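Data Migration and Search Engineer (Job Board Platform)
Vitano, Platform Group
Full time, permanent
Posted August 20, 2019

Vitano runs recruitment software for staffing agencies and mid-sized employers. Our main product, Witus, is a hosted job board with an applicant database behind it. Agencies use it under their own names and domains, so most candidates never see ours. We are hiring one engineer to work on the data side of the platform.

Background

In May we took over the job board and candidate records formerly operated by Schmieder. The Schmieder board was built in stages over many years, and its records are held in 2 separate databases with different field definitions. Employer accounts are in one, candidate accounts and resumes in the other. Job titles, locations and salary ranges were entered as free text. Witus stores all three as structured fields. The person hired will own the move from the old format to the new one, and will then stay on to maintain search and matching for all customers.

The position reports to Boonsong Sriwong, who leads the platform group. The group has four engineers at present.

Duties

Write and maintain the scripts that convert old job postings and candidate profiles to the Witus format.

Define rules for merging duplicate candidate accounts. A duplicate may share an email address, a phone number, or only a name and work history. Rules must be documented so that support staff can explain the result to a candidate who asks.

Maintain the job title index. The current index has 700 standard titles, each with a list of accepted variants. New variants are reviewed weekly.

Set up redirects from old posting and profile addresses, and check server logs for requests that still fail.

Tune search ranking. At present, ranking is by posting date and title match. We intend to add commute distance and shift pattern.

Apply retention rules. Profiles whose owners do not confirm their account during the transfer period are removed, including attached files and backups, on the schedule set in the customer contract.
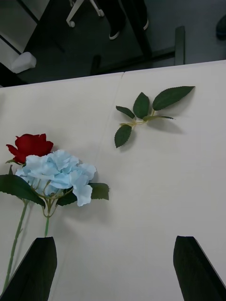 Share the on-call rotation with the rest of the group. Each engineer is on call one week in five once this position is filled. Calls outside office hours are paid at the standard hourly rate with a one-hour minimum.

Requirements

Strong working knowledge of SQL, including reading query plans and changing a schema on a live system.

Experience with at least one scripting language used for data work. Ours is Python. Applicants who have used another language at the same level will be considered.

Experience moving customer data between systems where the old system stayed in use during the move.

Familiarity with a full-text search engine. You should be able to explain how stemming, synonyms and field weights affect a result list.

Clear written English. Migration notes are read by account managers and by customers.

Useful but not required

Prior work on a job board, applicant tracking system or staffing database. Experience parsing resumes in mixed file formats. Knowledge of occupational coding schemes.

Terms

The standard week is 40 hours. Up to 2 days per week may be worked from home after the first three months. Paid leave is 22 days per year plus public holidays. Salary depends on experience and is stated in writing before the second interview. The probation period is four months. We do not sponsor relocation for this position.

Selection process

1. Review of written application.
2. Phone interview, 30 minutes, with the hiring manager.
3. Work sample. You receive a file of 70 made-up candidate records with known faults and return a cleaned file, the code used, and a one-page note on the choices you made. Please spend no more than three hours on it. The work sample is paid at a flat rate.
4. On-site interview with two members of the platform group, based mainly on the work sample.

Applicants are told the outcome of each stage within ten working days.

How to apply

Apply through the careers page on our site, reference VP-4. Attach a resume of no more than two pages and a short account of one data migration you worked on: the size of the data, what went wrong, and how it was found. A separate cover letter is not needed. Files should be PDF or plain text.

Questions about the position may be sent to Prapai Thongdee in the hiring office, quoting the same reference. Recruitment agencies, including Witus customers, are asked not to submit candidates for this opening.

Application data is kept for six months after the position is filled and then deleted. To have it deleted sooner, write to the hiring office.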